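Trelton regional activity series: read me first

Thank you for downloading this! The Trelton series is a small collection of monthly numbers on how the regional economy is doing, put together for people who would like to follow orders, hiring and prices without wading through a dozen separate releases. It began as a spreadsheet I kept for my own use, and it has grown quite a bit since then.

What is in the folder

The main file, activity_monthly, has one row per district per month. You will find columns for new orders, hours worked, job openings, average selling price and a short-term outlook score. A second file, weights, holds the district weights we use to build the headline index. The third, revisions, keeps every earlier value that was later changed, so you can see what we thought at the time as well as what we think now (people who test forecasts will be glad of it, I hope).

Each round of the survey goes out to around 3,000 firms. A district is published on its own only when at least 30 of them reply; smaller ones are folded into their neighbor and marked with an M in the flag column.
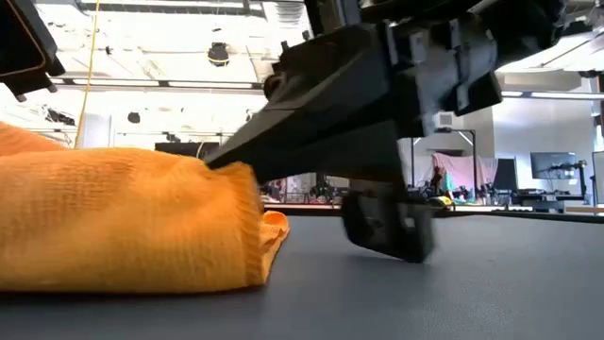
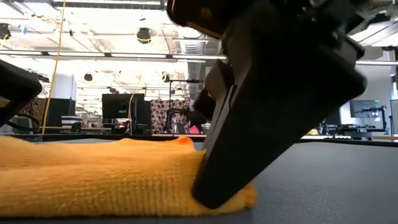
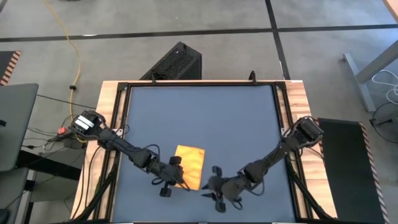
Orange and black on the tabletop, all three.

BAVINE, March

The spring update brings in the Nkuna district for the first time, with history going back 200 months. Please be a little gentle with the early part of it. Those figures were copied over from paper returns, and the price column is patchy until the survey form was redesigned. Blank cells mean no answer was given. They do not mean zero, and filling them with zero will pull the average down badly.

Seasonal adjustment is done with the Drimus routine, run over the whole series every time we add a month. This does mean that old adjusted values can shift a touch from one release to the next, so if you are writing something up, do note which release you used. The raw columns end in _nsa and stay put unless a firm sends us a correction.

Known problems

Hours worked in the Bavine district jump when two large employers changed their pay periods. We have left the jump in and flagged it with a B. The outlook score runs from minus 100 to plus 100 and should never be averaged across districts without the weights file.

You are welcome to use and share the data with credit to the Trelton series. Corrections go in the issues list, ideally with the district code and the month.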